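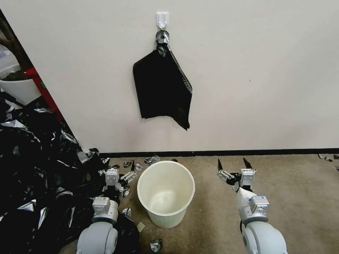

Trash corner – monthly walk-through, Trendby office, second floor

I do this one with my coffee, usually before the phones start. Comments are mine, so blame me!

1. Wall hook holding – OK
Gave it a good tug and it stayed put. It's only an adhesive one, so one bag at a time, please (I mean it).

2. Wastebasket upright, no cracks – OK
Empty when I checked, rim is fine, nothing sharp. I'd still love a second one for the copier side.

3. Floor clear of loose plastic – NEEDS WORK
Bags in a big heap on the carpet, plus crumpled scraps all around the wastebasket. Plastic on carpet is slippery stuff – I've skidded on it myself and it's no fun. Fold the bags and get them up on the shelf.

4. Carpet – FAIR
Flat, no lifted edges. A few faint stains, so I've asked Gradanora to add it to their August cleaning.

5. Spare bags in stock – OK
More than OK! We have 3 unopened cartons in the closet, so no new orders until those are gone.

Recheck item 3 at 4 p.m. and initial the sheet on the closet door.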